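Progress report to the Desinley Fund
Clallik Clothing Room, second report
2 June 2022

Hi again! You asked for something shorter than the November report, so I'll try, though you know what I'm like once I get going on sweaters.

First, the money. The grant was meant to get the sorting and folding side of the clothing room into decent shape before fall, and we're most of the way there. We've spent it on shelving (the metal kind, from Joly, bolted to the back wall), on hangers, and on a steamer that I love more than I expected to. There's $200 left, and I'd like to put it toward lidded bins for the knits if that's okay with you. Moths got into one of the old cardboard boxes over the winter and we lost a whole stack of cardigans. I'm still mad about it.

The shelves changed everything. Before, we were folding on whatever surface was free and then walking things across the room in our arms, and half of it came unfolded on the way. Now pants and jeans go on the left, tops in the middle, knits on the right, and kids' things down low where kids can reach them. We have 15 shelves in use. Two are still waiting on brackets that came in the wrong size, and Ronard says the replacements are on the way (they said that last month too).

Knits are the slow part. A T-shirt you can fold half asleep, but a ribbed sweater slides around, the edges curl, and if you rush it you get a lump that won't stack. We've settled on doing them flat on a table with a cloth over it so nothing snags: spread it out, smooth the edges, sleeves in, then fold up from the bottom. It takes longer, but the piles stay up and people can see the colors without digging.

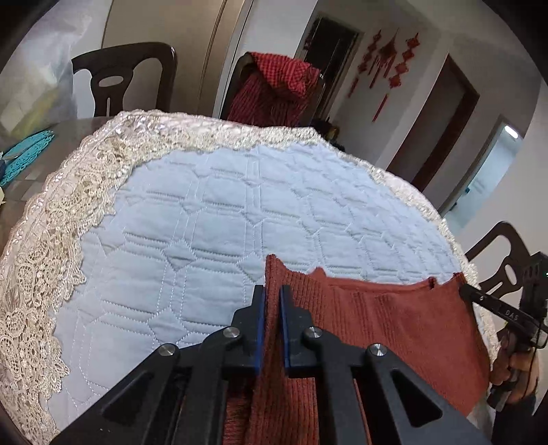
A rust-red ribbed knit on the round table, over the quilted cloth with the lace border.

What hasn't gone so well: labels. The stick-on ones fall off the shelves after a week or so, and I've been rewriting them with a marker, which looks terrible. I'm going to try the clip kind. We're also behind on coats, and I'd rather get those sorted over the summer than be buried in them when it gets cold.

We're open 7 hours a week now, and I'd like to add a Saturday morning once the bins are in. Let me know about the $200 when you get a chance, and come by and see the shelves!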